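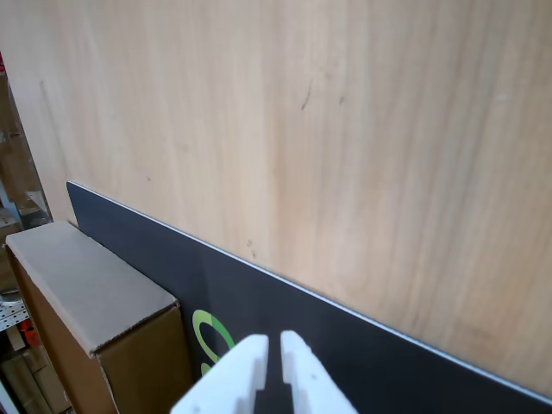
夹爪与腕部相机比选试验项目阶段进展报告

报送单位:Gukum基金项目管理处
承担单位:Proro自动化实验室
报告日期:2018-12-24

一、任务来源与本阶段目标

本项目由Gukum基金资助,目的是为小批量混装分拣工位选定一套末端执行器、腕部相机和控制器的组合。按照任务书,8月完成方案评审后即转入台架试验。本阶段的任务有两项:一是对两种平行夹爪进行抓取对比,二是确定腕部相机的安装方式及曝光参数。控制器的正式比选列入下一阶段,目前仅完成接口联调。

参加比选的夹爪为Fiva平行夹爪和Jayawardena平行夹爪,以下分别简称F型、J型。两者均为电动双指结构,法兰接口不同,更换时须使用转接板。

二、试验条件

试验在实验室固定工位进行,机械臂、底座和供电条件在两轮对比中保持一致。测试物分为纸盒、板件、软包装袋、圆柱件和薄片件5类,每类由每种夹爪各执行100次抓取。测试物的摆放姿态由同一份随机序列给定,两种夹爪使用的序列相同。

背景材料方面,台架采用浅色木质面板,木纹和使用痕迹予以保留,未作喷涂处理。部分试验中将深色板件斜靠于木质面板前,与瓦楞纸盒相邻放置。这种布置明暗反差较大,用于检验相机在深色哑光表面与明亮板边同时出现时的成像质量,也便于观察白色指体与背景之间的轮廓分离情况。

每次抓取按“一次成功”“重试成功”“失败”三种结果登记。抓取后须完成提升、平移和放置三个动作,途中滑落一律计为失败。操作人员不得在抓取过程中人工调整物体位置。

三、工作进展

(一)夹爪对比

两种夹爪的全部抓取试验已按计划完成,原始记录已归档,统计复核正在进行。复核完成前,本报告不列成功率数据,仅说明已经确认的定性结论。

对纸盒类物体,两种夹爪均能稳定夹持。F型指体较宽,对盒体侧面的压痕较轻;J型闭合速度较快,但在盒面受压变形后力反馈出现滞后,需要适当降低末段速度。

对板件类物体,主要困难在于倾斜板边的定位。板件斜靠时,上沿与夹爪闭合方向不平行,指尖单侧先行接触,容易推动板件滑移。现行做法是先由相机估计板边倾角,再转动腕部使指面与板面对齐,然后闭合。该流程在两种夹爪上均已跑通,J型因腕部转接板较厚,在靠近台面的位置可达范围受限。

软包装袋和圆柱件未发现影响选型的差异。薄片件平放时两种夹爪均表现不理想,项目组认为仅靠更换夹爪难以解决,拟在下一阶段试用加装指尖衬垫的方案。

(二)腕部相机

相机安装比较了侧置和顶置两种支架。侧置支架结构简单,但近距离作业时指体对目标的遮挡较多;顶置支架的视野能够同时覆盖两指指尖及其前方区域,标定重复性也较好。项目组已决定后续试验统一采用顶置支架。

曝光方面,自动曝光在深色板件占据大面积画面时会整体提亮,致使浅色木质背景和白色指体细节损失,板边亮线随之变宽,影响倾角估计。改用固定曝光并配合均匀漫射照明后,上述现象明显减轻。另需说明,木质面板上的划痕和深色斑点曾被分割程序误判为小型目标,现已通过面积阈值加以过滤,阈值写入参数文件统一管理。

(三)控制器接口

2种候选控制器均已与机械臂建立通信,并完成急停、限位和夹爪开合指令的联调。其中一种在相机数据满负荷传输时出现指令延迟,已向供货方提交日志,尚未收到书面答复。

四、存在的问题

1. J型夹爪转接板到货晚于计划,致使该型试验起始时间推后。后续通过调整工位使用安排追回进度,任务书规定的节点未受影响。

2. 随机序列中板件的倾角分布偏窄,较陡姿态样本不足。现有结论不宜推广至接近竖直的情形,拟补充一组试验。

3. 指体表面在长时间运行后的磨损情况尚无可靠数据。本阶段试验总量有限,不足以支持寿命判断。

五、经费使用

本阶段支出主要用于夹爪采购、转接板加工和照明器材,各科目均在批准预算之内,无科目间调剂。指尖衬垫试制拟从材料费中列支,不申请追加经费。支出明细另行报送。

六、下一阶段安排

完成抓取数据复核并提交统计附表;补充较陡倾角板件试验;开展指尖衬垫试制及薄片件复测;在满负荷图像传输条件下进行控制器对比。上述工作完成后,项目组将提出组合选型建议,报管理处组织评审。

请管理处就以下2项事宜予以批复:同意后续试验统一采用顶置相机支架;同意将补充板件试验纳入下一阶段任务清单。

Proro自动化实验室
夹爪与腕部相机比选试验项目组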